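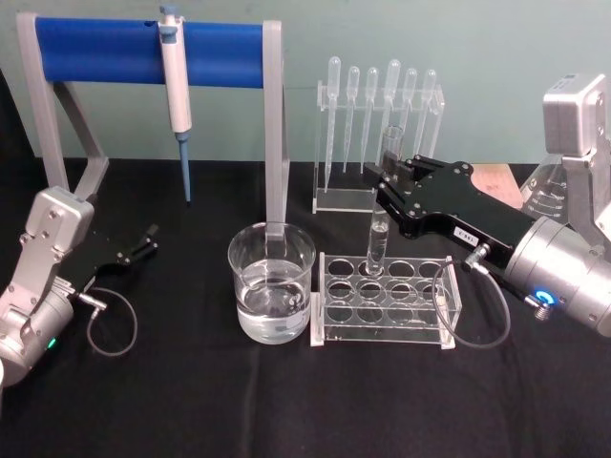

Re: [Trollik-AG] Greifer und Reagenzglas
November, von der Laborgruppe

Hallo zusammen,

> Könnt ihr mal schreiben, wie weit ihr mit den zwei Armen seid?
> Und braucht ihr die Pipette wirklich, oder reicht erst mal das Glas?

klar, gern! Der rechte Arm hält das Reagenzglas im Ständer, mit dem Griff knapp unterm Rand bin ich ganz zufrieden. Der linke hat noch Pause, sein Programm will ich bis zum nächsten Treffen fertig haben. Und ja, die Pipette brauchen wir, die steht so in der Aufgabe für Drarnbridge (leider). Sie hängt am blauen Querholm, und die Handgelenkkamera muss sie von schräg unten erkennen, 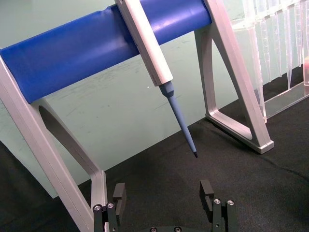
was mit dem schwarzen Tuch viel besser klappt als früher auf dem blanken Tisch. Inzwischen haben wir fast 400 Durchläufe gespeichert, 135 davon mit Wasser im Becherglas. Das bricht die Kanten vom Stativ so komisch, da rät die Erkennung gern mal daneben.

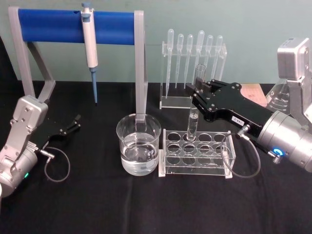

Lesezeit: 1 Min.

Wer mitmachen mag: Wir sind ab 18 Uhr im Labor. Bitte die Kabel an den Greifern in Ruhe lassen, die Schlaufen müssen so locker bleiben!

Viele Grüße aus der Laborgruppe

Zuletzt aktualisiert: November
Kontakt | © Trollik-AG | Nach oben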